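Our household suspended the use of training wheels in May, and I undertook at that time to report on the results. This post concerns a related matter, namely swimming lessons, which our son began at the Bunasine pool shortly after his sixth birthday.

The enrollment process was orderly. Families submit a form, pay a deposit, and receive a place in one of three levels. We requested the lowest level. Our son had never willingly put his face in the water, and he regarded the shower with suspicion. The class lasts 30 minutes, and parents are required to remain behind the glass.

## The first sessions

For the first two lessons he sat on the step and declined to proceed. The instructor did not press him. She gave him a plastic cup and allowed him to pour water over his own knees, then his shoulders, at a pace he set himself. I found this difficult to watch, having paid for swimming.
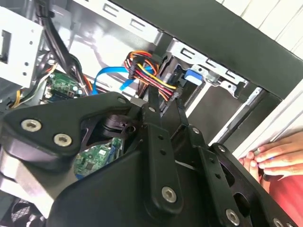

A reader going by Palomino objected to an earlier note of mine on this point, writing that the cup was the lesson, and that her own daughter had spent 11 weeks on the step before she let go of the wall. I accept the correction. I had been measuring progress in yards when the appropriate unit was the knee.

## Equipment

We were advised to purchase goggles. The first pair leaked and the second pinched. The third pair, from Ketex, has been satisfactory, although the strap must be adjusted before every class and he will permit only his mother to do it. We also keep a dry towel in the car for the return journey, following an incident with the upholstery.

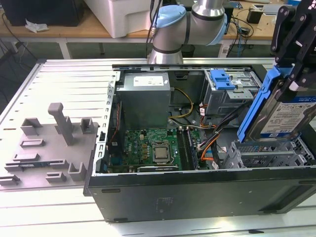
Flotation belts are provided by the pool. Ours has foam blocks that may be removed one at a time as the child gains confidence. He was informed of this arrangement and immediately asked that all blocks remain in place until further notice. We agreed to review the matter monthly.

## Current status

On Tuesday he put his whole face under the water and came up furious, and then did it again.

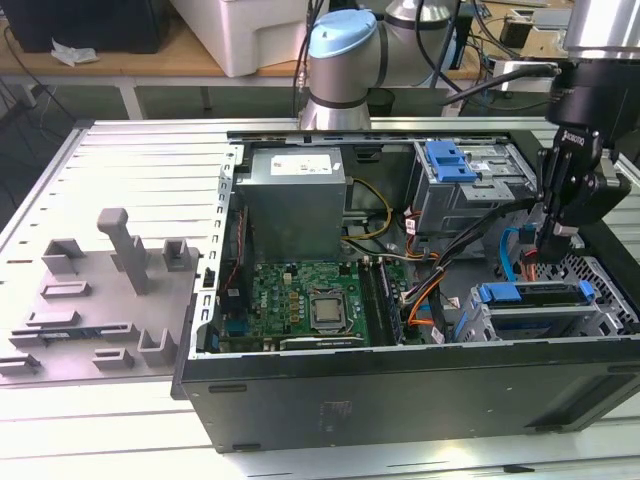

Practice at home has been limited to the bathtub, where he blows bubbles to a count of 15 and expects an audience. He narrates the procedure throughout and has begun to issue instructions to his younger sister. His interest in how things are put together extends well beyond the tub. A computer tower lying on its side with the side panel off, and the green motherboard in plain view, will hold him longer than any pool toy, and I have considered whether the instructor might explain floating to him in those terms.

We have renewed for the next term at the same level. The request to move to the Indorari pool, which has a slide, has been noted and deferred.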